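Research notes / Manipulation and grasping
Sunday, October 25, 2026
By Karamanlidis
12 shares | 2 comments

4.2 Finger pads on household tableware

We compared two pad sets for the hand-held gripper, which we call Koralik and Pivska. Koralik is a soft pad with a fine texture, and Pivska is harder and smooth. The linkage and the jaw opening stayed the same in both conditions. The operators in the Cetstead trials worked at a dining table laid with plates and bowls of ceramic, plastic and stainless steel, shown in Figure 3. In total we collected 652 grasp attempts, divided evenly between the pad sets.

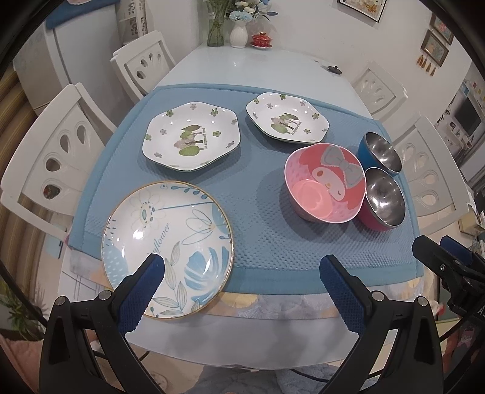 Pivska asked in the open review whether a harder pad would not be fairer if the closing force was also raised, as the smooth surface needs more force before it holds.

We agree with this remark in part. A higher force was tried in a short pilot, but the operators became tired and the approach to the rim was less steady. For this reason we kept one force setting. Flat plates were the most difficult class, as the lower finger must pass under the rim while the cloth below gives way a little.

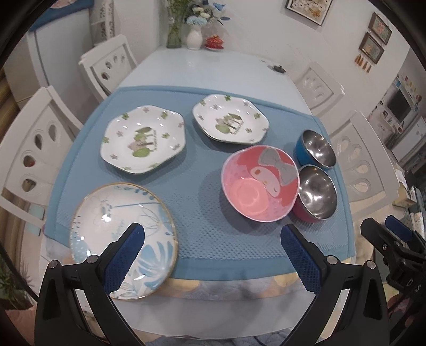
For bowls the difference between the pads was small. The wall of a bowl offers a surface on both sides, and one finger can go inside while the other stays outside. Of the failed attempts, 67 were slips during the lift, and most of these were made with the harder pad. We did not count an attempt as failed when the operator corrected the wrist angle before closing.

Figure 3. Working area of the tableware trials, seen from the gripper at different moments.
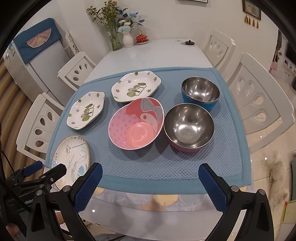

The wide lens helped the operators' data in one more respect. Both fingers and the neighbouring dishes stay in view during the approach, so the distance to the next object can be estimated without a second camera. The cost is a strong bending of straight lines near the border, and we corrected it before the contact points were labelled.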